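Sorting out the odds and ends
Home and Storage, March 2025

Most homes have a drawer, a bag or a corner of the bedroom where small things end up. Snacks bought for a journey and never eaten, a tube of something from the bathroom, half a packet of tissues, a charger lead. At Stukmont we were asked several times over the winter for a simple way of dealing with it, so we have written down the one we use in our own tidying sessions.

Start with the bed. Make it first, with a plain sheet on top, and pull the sheet reasonably flat. A bed is a better height than the floor and has more room than most tables, and a plain colour makes small items easier to spot. Patterned covers are a nuisance for this job.

Empty one bag or drawer at a time. It is tempting to tip out everything you own in one go, but then you have to finish before you can sleep. One bag should take less than half an hour. Spread the things out so that nothing is lying on top of anything else, and turn packets over so the label is facing you.

Food comes first. Check the date on each packet and put anything past its use-by date straight in the bin. Best-before dates are a matter of quality, so a bar or a bag of nuts that is a week or two over is usually fine if the wrapper is sealed. Split or punctured packets should go whatever the date says. Whatever is left goes to the kitchen the same day, in one container, at the front of the cupboard where it will be seen.

Next come bottles and tubes. Screw the caps on properly before you move them – a loose cap in a packed bag will spoil everything around it. If there are two of the same thing open, put the fuller one away and use up the other. Toiletries go back to the bathroom, apart from one set that can live in the travel bag.
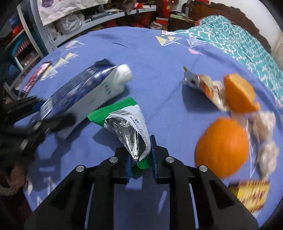 Snack wrappers and toiletries tend to be much the same size, so it helps to keep them on separate sides of the bed once you have checked them. Long thin items can lie side by side along one edge. Small packets are best gathered up last, as they slide into the dips in the mattress and get missed.

Once the sheet is clear, shake it out of the window or over the bath. There will be crumbs. Then put back into the bag only what you will use in the next month.

For storage we have tried two sets of boxes. The Orkix ones are shallow and stack well, but the lids are stiff. The Hatura boxes are deeper and hold bottles upright, though they take up more of the shelf. Either will do, and so will a shoebox. A strip of masking tape on the end makes a good enough label.

The two-page checklist that goes with this item has been printed again and there are 680 copies at the Zelenák shop, free to take. The last batch of 483 ran out before Christmas. Ask at the counter if the rack is empty.

The next item in this series will be in the June issue and will cover the cupboard under the sink.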